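On the Care of Wool in a Shared Household

November 26, 2024

Posted under: Household, Textiles

The following remarks concern the washing, drying and storage of knitted wool. They are offered in response to several letters received after my February entry on moths, in which I referred to washing only in passing. Readers who are content with their present method need not change it. Those who have lost a sweater to the machine may find something of use.

My own instruction in the subject came from Edeltraud Auer, in whose house in Stinden I rented a room for two winters. Mrs. Auer held that most wool is washed too often. She aired her cardigans overnight by an open window and washed them twice in a season, once at midwinter and once before they were put away. I have kept to her schedule ever since, with an exception for garments worn while cooking.

Wool does not shrink from water. It shrinks when the scales on the fiber catch on one another, and they do this when the garment is rubbed, agitated or moved quickly between warm water and cold. A hand wash in a basin of cool water, left undisturbed, carries very little risk. A machine on its wool setting carries somewhat more, depending on the machine. The one in my present building has a wool setting that I would not trust with a dishcloth.

The method I follow is as follows. Fill the basin first and dissolve the soap fully before the garment goes in. Turn the garment inside out. Press it under the surface with flat hands and leave it for 17 minutes, a figure I inherited from Mrs. Auer and have never had cause to question. Lift it with both hands beneath the weight of it. A wet sweater held by the shoulders will lengthen by an amount that is unpleasant to discover later. Rinse in water of the same temperature as the wash, twice, or until the water runs clear.

Strong colors deserve separate treatment. Reds and dark blues should be washed alone for the first several washes, and the rinse water should be looked at before anything else is allowed in the basin. I had a scarf from a small mill in Fuvdale that gave up color for the better part of three years. It is now a pleasant shade, although it is not the shade I paid for.

On the question of soap, I have less to say than correspondents appear to expect. A plain soap made for wool is sufficient. Ordinary laundry powder often contains enzymes intended to break down protein stains, and wool is itself a protein. Fabric softener should be left out altogether. Vinegar in the final rinse is recommended by many people whom I respect; I have tried it and could detect no difference beyond the smell.

Drying requires space, and in a shared household space must be negotiated. The garment should be rolled in a towel, pressed along its length and then laid flat on a second, dry towel, away from direct heat. It should be eased back into shape at this point, with attention to the cuffs and the hem. My kitchen table serves for the purpose, and meals on those days are taken elsewhere. Jordan Hollis, with whom I share the apartment, has asked that the practice be confined to one day in each fortnight, and this has been agreed.

Storage follows from drying. Knitwear should be folded and never hung. It should be fully dry before it goes into a drawer, and a thick garment may need a second day to reach that state at the seams, even when the body of it feels ready.
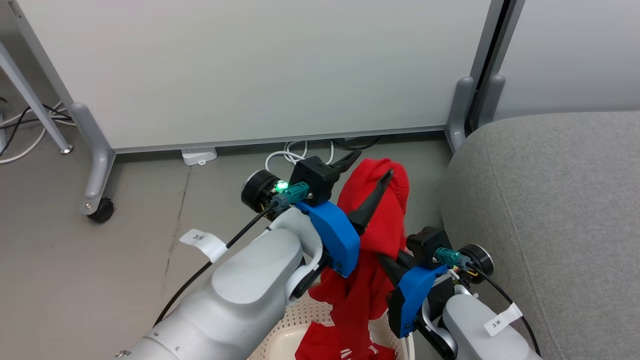

Adhiambo Khaemba writes that the two towels are unnecessary if one owns a mesh drying rack, that hers folds to the width of a broom, and that a heavy cardigan dries on it overnight even in a damp hallway. She adds that she gave up on cool water long ago and washes everything lukewarm, with no losses so far. I have no objection to lukewarm water, provided the rinse matches it. As to the rack, I have asked her for the measurements.

One correction to the February entry remains to be made. I stated there that the freezer treatment for moths may be carried out in a paper bag. It should be a sealed plastic bag, with as much of the air pressed out as possible, and the garment should be allowed to return to room temperature before the bag is opened. I am obliged to Ha-rang Jang for pointing this out, and the entry has been amended.

The next entry will deal with darning, beginning with elbows. Questions about thread weight may be sent to the usual address before then.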